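The slow return of the town toy library

By Ese Ogundipe

At ten in the morning the old bank on the main street of Gakville smells of floor polish and plastic. The vault door has been taken off its hinges and leans against a wall, too heavy to move any further. Behind the former teller windows are shelves of jigsaws, ride-on trucks, marble runs and wooden train track sorted into ice cream tubs. A membership costs 25 dollars for a term. A family can take four things home and keep them for three weeks.

The Gakville Toy Library had 1,861 items on its books when I visited in February. Most were donated. The newest were bought with money from a sausage sizzle outside the hardware store, and the oldest, a tin spinning top, came over from the church hall when the collection was first set up in 1978.

Toy libraries were a familiar part of life in many Australian towns through the eighties. Parents took turns on the roster and kids learned that the good digger had to go back. Then toys got cheaper. Gakville's library shrank to two cupboards and an opening hour that hardly anyone could remember, and for six years it didn't open at all.

It reopened under Marg Babalola, a retired kindergarten teacher who had been a member as a young mother. She found the cupboards locked and the key in a biscuit tin at the shire office. It took her most of a winter to go through what was inside.

"Half of it was fine," she says. "The other half had been chewed by something."

Membership now stands at 12 dozen families, which is a lot for a town with one primary school. Some drive in from properties an hour away and do the toys, the chemist and the groceries in one trip. Grandparents are the fastest growing group. They join in the week before school holidays, borrow the biggest things they can fit in the boot, and bring them back the day the visitors leave.

What gets borrowed

The catalogue is kept on a secondhand laptop, and Babalola is happy to scroll through it for anyone who asks. Last year it recorded 2,599 loans. The most borrowed item was a wooden marble run. Second was a plastic cash register with a drawer that sticks. Puzzles of more than a hundred pieces go out mainly in the wet months, and the outdoor things move when the weather turns, so that by November there is nearly always a waiting list for the water table.

Electronic toys do poorly. Parents borrow them once. The exception is a keyboard with a headphone socket, which has been out almost continuously since it arrived.

The small stuff is the hardest to manage. Balls, pegs, counters and dice go down the backs of car seats and turn up months later, if they turn up at all. Every game on the shelf has a card inside the lid listing its parts, and returned games are checked against the card before they go back out. A missing piece costs the borrower 50 cents, which goes into a jar. Missing batteries are forgiven.

Under-threes have their own bay, and nothing goes on it that fits through the testing cylinder hanging from a string beside the desk. If a piece drops in, the toy moves to the older shelves. Babalola has had arguments about this, mostly over farm animals. 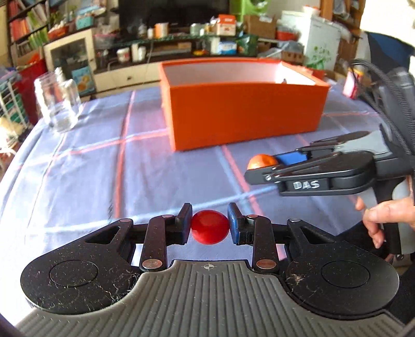 The repair bench

At the back, in what was the manager's office, is a long bench where things get mended. It is open to anyone on the first morning of the month. On my visit there were three people at it, and a dolls' pram upside down between them.

The glue of choice is Fustamix, a two-part adhesive that sets slowly enough to allow second thoughts. The bench regulars buy it by the carton and swear by it for wood and hard plastic. Nothing they have tried works for long on soft vinyl, and dolls' arms are generally tied back on with elastic.

Wheels are the most common job. A ride-on that lives on concrete will wear through a set in a year or two, and manufacturers rarely sell them separately. The solution in Gakville has been to keep dead toys for parts. There is a crate marked "axles", another marked "eyes", and a third with no label that everyone tips things into.

One long-running project is a Pundier pedal tractor, a model last made before most of the current parents were born. It came in as a frame and a seat. The steering arm has since been copied in steel by a man who usually fixes hay balers, and the pedals were found at a clearing sale two hours north. It still needs a chain guard. Several children already have their names down for it.

Keeping the doors open

Rent on the bank is a nominal dollar a year, but insurance is not, and the bill rose again this year. Term fees cover it with a little to spare. Power comes out of the raffle. The shire has offered a small grant for new shelving, on the condition that the library open a second morning each week, and so far there aren't enough people on the roster to say yes.

Two neighbouring towns have been to look at how it is done. One has since started its own collection in a disused netball clubroom, stocked with Gakville's duplicates - mainly train track and shape sorters. The two groups plan to swap a carload of toys each term.

The doors close at noon. A boy of about four was at the desk at five to, handing back a crane with both hands and asking when he could have it again. Babalola looked it up. There was one family ahead of him, and she wrote his name underneath.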